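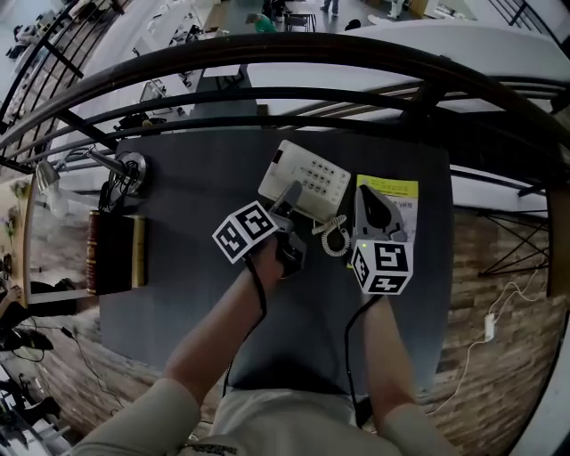 私たちについて

はじめまして、Jiltlow(ジルトロウ)です。電話とデスクスタンドと本、ようするに「机の上にあるもの」ばかりを扱っている小さな店をやっています。会社というほど大げさなものではないのですが、いちおう会社です。登記もしました。

もともと私は事務用品の卸で働いていました。担当は電話機。オフィスの引っ越しがあるたびに、まだ使える電話機が段ボールに放り込まれていくのを見ていて、もったいないなあとずっと思っていたんですね。それで少しずつ引き取って、自宅で磨いて、知り合いに譲って……とやっているうちに置き場所がなくなり、家族に怒られ、店を借りました。始まりはそんなところです。

店の名前は、最初に入居した建物の看板に残っていた文字からもらいました。意味を聞かれるといつも困ります(すみません、知らないんです)。今の場所はDralhamビルの上の階で、丸くカーブした手すり越しに下の階が見えます。この吹き抜けが気に入って、内見のその日に決めてしまいました。手すりのそばには濃いグレーの机をひとつ置いています。お店でいちばんいい席です!

机には、白いボタン式の電話機と銀色のデスクスタンド、それから小口が金色の分厚いえんじ色の本が出ています。電話はくるくるのコードがついた昔ながらの形。あのコードを指に巻きつけながら長電話をした世代の方は、たいてい受話器を手に取って、しばらく置きません。若いお客さまは「意外と重いんですね」とおっしゃいます。どちらの反応も私は大好きで、いつもそばで聞き耳を立てています。

黄色い紙のことも書いておきます。うちでは机まわりのお知らせを黄色い紙に刷ることにしています。白だと書類にまぎれてしまうし、ピンクは私が落ち着かない。それだけの話なのですが、「あの黄色い紙のお店」と覚えてくださっている方が多くて、今さらやめられなくなりました。

取り扱っているもの

いちばん多いのは固定電話です。ボタンの押し心地、呼び出し音の大きさ、コードの伸び具合を一台ずつ確かめてからお出ししています。コードのねじれは、受話器を外してぶら下げておくと自分でくるくる回って戻っていきます。見ていて飽きません。お急ぎの方には新しいコードへの交換も承ります。黄ばみがある場合は、値札の裏にそのまま「黄ばみあり」と書いています。

デスクスタンドは、アームがちゃんと止まるものだけ。手を離したとたんにおじぎをしてしまう子は、関節を締め直すまで棚に出しません。電球の交換だけのご相談も歓迎です。口金の型がわからないときは、古い電球をお持ちいただくのが早いです。

本は私の趣味が半分以上です。厚くて、開いたまま机に置いておけるもの。小口の金がきれいな本を見つけると、中身も確かめずに仕入れてしまう悪い癖があります。

それから配線まわりのご相談も。机の隅で黒いケーブルがこんがらがっている、あれです。正直に申し上げますと、うちの机もスタンドの足元はあまり人のことを言えません。束ね直しても、しばらくするとまたもとのかたまりになっているんですよね。お客さまの机のほうはきちんとやりますので、どうぞご安心を。出張整理は1回3000円、机ひとつ分のお値段です。

仲間のお店のこと

修理で手に負えないものは、同じ通りのGuzmán電機さんにお願いしています。液晶の小窓が薄くなった電話機などは、だいたいこちらのお世話になります。梱包材はUvicoのものを使っていて、届いた箱をそのまま保管箱にされる方もいらっしゃるそうです。うれしいけれど、ちょっと複雑です。

お店のご利用について

予約はいりません。階段を27段上がっていただくことになるので、重いものをお持ち込みの際は下からお電話ください。取りに行きます。エレベーターは奥にもありますが、2月は点検で止まる日があります。お電話は呼び出し音6回までには出るようにしています。出なかったら、たぶん階段の途中です。少し待ってかけ直していただけると助かります。

買い取りは店頭でお値段をお伝えします。説明書がなくても、箱がなくても大丈夫。受話器だけ、アダプターだけという方もどうぞ。部品として待っている電話機が棚にたくさんいます。

このページは2022年11月6日に書き直しました。以前の文章は堅すぎて、常連さんに「別の店かと思った」と言われてしまったので。机まわりのことで気になるものがあれば、お気軽に上がってきてください。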